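Getting a Shared Front Loader Ready for a Residence Laundry Room
Project report, Household Technology and Textiles
Higinio Camacho and Maricruz Zepeda

1. Background

Gedell Hall has 113 residents and a basement laundry room that was last refitted before any of us lived there. In May the residence office asked our course whether a student group would look at how people use the washers and write better instructions for them. The printed sheet on the wall was a photocopy of a manufacturer's manual for a model that had already been replaced. We took the job as our term project.

Our goal was a one-page guide that a new resident could follow without help, covering loading, closing the door, picking a program, and leaving the machine in decent shape for the next person. Drying was left out. The dryers are on a separate contract with Dimitrov and we were asked not to touch that.

2. What we did first

We started with a short survey, slipped under doors and collected in a box by the mailroom. We got 52 forms back. The questions were simple: how often do you wash, what do you wash together, what goes wrong. Most people wrote more under the last question than we had left room for.

The complaints fell into a few groups. Dark clothes came out with lint on them. Gray residue showed up on black shirts. The rubber seal smelled. Several people had found someone else's sock behind the fold of the seal. A few wrote that they never knew if the door was really shut, and one person said she holds it with her knee until it starts.

After that we sat in the laundry room on two evenings and wrote down what people did, with their permission. We did not time anyone. Higinio kept notes on loading and Maricruz kept notes on everything after the door closed. Comparing notes was harder than expected, as we used different words for the same parts. We ended up making a list of terms and sticking to it: door, seal, drum, drawer, dial, display.

3. Testing the steps

The basement washers were in use most of the day, so we worked through our draft on a front loader in the course workspace upstairs. It is close enough in layout to the ones in the basement: a drawer at the left, a round dial, and a display to the right of it.

The draft, which we called the Skarnau sheet after the street the hall is on, went through four versions. The first was too long. Maricruz gave it to a roommate, who read the top third and started the machine. The second had the steps in the wrong order, with detergent after door closing. That works, but people who had already closed the door tended to walk away without opening the drawer.

Version three put checking the seal first. We wrote: open the door all the way, look into the drum, run a hand around the inside of the rubber. Some readers thought this meant cleaning it, so in version four we split the two. Checking is for every load, and wiping is for the end.

Dark fabrics got their own line. Knits pick up lint easily and are worth turning inside out before they go in. We also suggest a load of darks with no towels in it. Towels were the most common thing on the survey under "what do you wash together," and we think they explain a good part of the lint complaints – but we did not run a controlled comparison, so this stays a guess.

4. Detergent

We spent more time on this than planned. People pour by eye. The residence store sells Clavix liquid in bottles with a cap that has 2 lines inside, and hardly anyone we asked had noticed the lines. Our sheet now tells people to fill to the lower line for a normal load. Residue on black clothes can come from too much detergent, and also from an overfilled drum, so the loading line sits right next to it on the sheet: you should be able to fit a hand flat on top of the clothes.

5. Costs

Printing and lamination came out of the 300 dollars the course gives each group. We have money left and would like to use it for a second set of sheets in Spanish, which Higinio has already drafted.

6. Problems and next steps

The seal check is still skipped. We may move it to a small card on the wall at eye level. We also want to ask the office about a lint brush on a hook. The final sheet went up on 26th November and we will collect comments in the same mailroom box.

7. Photos

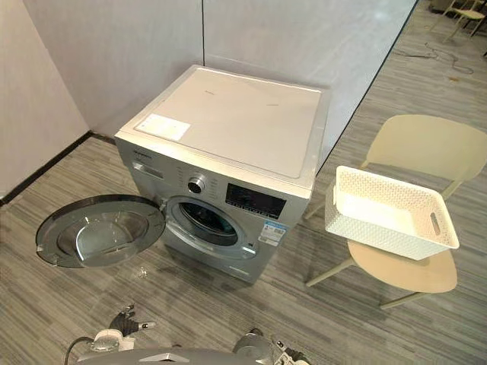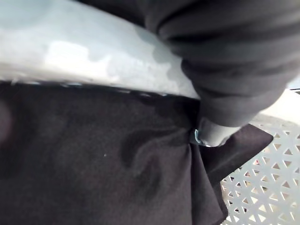
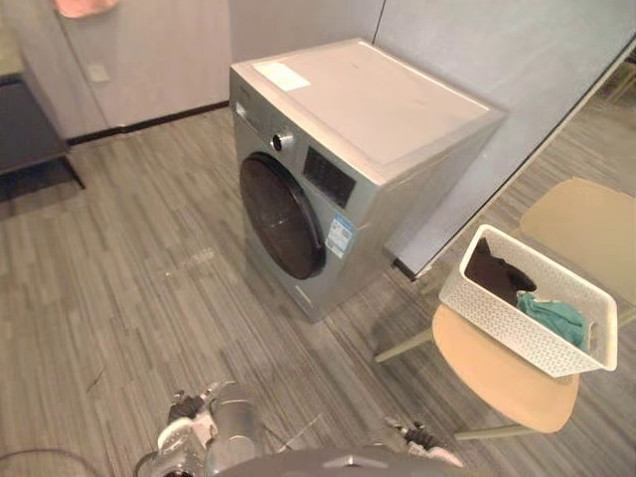
Figure 1. The washer with its door open (first photo), black fabric close up (second), and the washer seen at an angle (third).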